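Home Money Work Family Travel Subscribe

When the bill comes once a year

Annelies Vandenberghe pays her rent on the first, her phone on the ninth and her electricity whenever the notice shows up. None of those ever gave her trouble. The bills that did were the ones she saw once or twice a year: car insurance, the dentist, tires, the renewal on her bookkeeping license.

"I'd forget it existed," she said. "Then it would land and go on the credit card, and I'd spend the spring paying it off."

Bills like these are easy to leave out of a monthly budget. They are also easy to plan for, and the usual method is called a sinking fund. You add up what the irregular bills cost in a year, divide by 12, and move that amount into a separate savings account every month. When a bill arrives, the account pays it.

Vandenberghe went through a year of bank statements at home one evening. Her total divided out to $266 a month, more than she had guessed. She could not manage that right away, so she started with $88 and covered only the insurance. She raised the amount after she finished paying down the card. 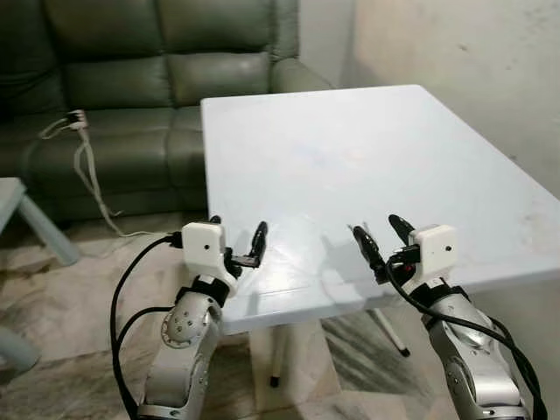 CLARKAMSIDE, May

The account itself can be plain. Vandenberghe keeps hers at Besnard, a small savings bank on the other side of town from her checking account. A transfer takes 2 days, so she schedules it the week before a bill is due. Some people open one account for each expense. She tried that and went back to a single account with a list of due dates taped inside a kitchen cabinet.

Keep the fund apart from your emergency savings. A layoff or a burst pipe is an emergency. New tires are a cost of owning a car, and if they come out of the emergency money, that balance never grows.

Check the monthly figure whenever a premium changes. Vandenberghe's insurance went up at the last renewal and she was short for the first time since she started. She made up the difference from groceries and moved the transfer to $300.

The dentist is next, in the fall.

14 comments | 52 shares

Contact us | Copyright Hekitau Magazine | Back to top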